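September, project log, evening

Stayed in the lab until past ten. The candy task for the automation course is now the only one we have left to tune, the hanger task having been signed off before the break. Dilar, our control script, ran without a fault all evening. The Turnisora planner still pauses too long when both arms want the same patch of table.

Setup as agreed in the plan: two arms on the front rail, containers in the middle, hangers in the basket at the back. I re-zeroed both arms before starting and logged the offsets. The left shoulder had drifted by 2 degrees, more than I like — the base bolts need checking with a torque driver.

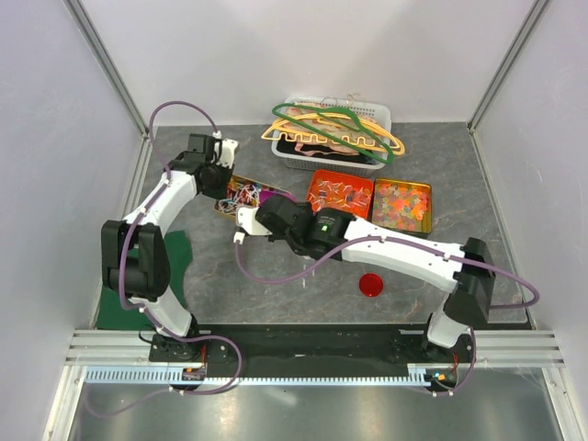 Both grippers at the lollipop box, tray and square tin to the right.

Lollipops remain the hard item. The stick is a good handle if the gripper comes in across it and a poor one if it comes in along it. In a heap the sticks point every way, and the wrist camera model I trained on single pieces picks the wrong one often enough to matter. I relabeled 36 images over dinner and started a new training run. It should finish overnight.

The Zieliński method from the lecture notes (grasp scoring by free space around the stick) looks worth a try. I have a partial version in Python, 3 functions, no tests yet.

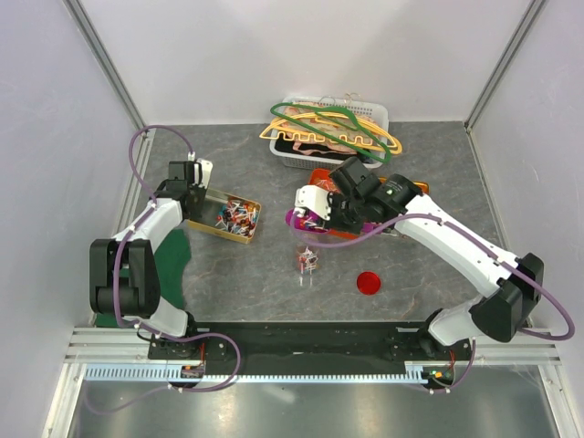

Cable routing is the other open item. The loops have to be long enough for full wrist rotation and short enough to stay out of the work area. I wrote down the clip spacing in the Gruvik folder so the next group can repeat it.

To do before the review: torque check, planner timeout down to 2 seconds, compare the new weights with the old ones on the same layout. Also return the hex keys to the drawer by the door.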